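Progress Report to the Allis Fund
Project: Simulation Training for Fruit and Produce Handling
Submitted by Tala Fakhoury, Principal Investigator
April 8, 2024

Work since the November report has centered on the placing stage of the task. The grasping policy was frozen at the start of the period so that changes in placement could be measured on their own. Folasade Garba rebuilt the release controller in Clornico, our simulator, and it now waits for the downward speed of the wrist to settle before the fingers open.

The evaluation set consists of 40 simulated trials with a single fruit and a single bowl. Bowl position varies from trial to trial. The revised controller completed 39 of them. In the remaining trial the fruit struck the rim and rolled onto the table. The earlier controller, run on the same set, failed in four.
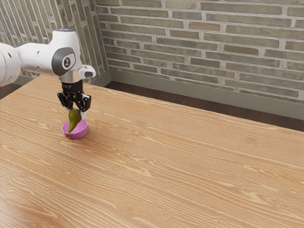 Why was the grasping policy left unchanged during this period?
Holding it fixed allowed the team to credit any change in the success rate to the release controller alone. Grasp training will resume once the placement results have been repeated with new random seeds.

Two items are behind schedule. The contact model still treats all fruit as rigid, and the softer model promised in the work plan has not been tested at full speed. Transfer to the physical arm at the Enache laboratory has also been moved to the next period, pending a safety review of the cell.

Spending is within the approved budget. We request no change to the total award, but ask that the unused travel funds be moved to computing time. A revised budget table has been sent to the program office under separate cover.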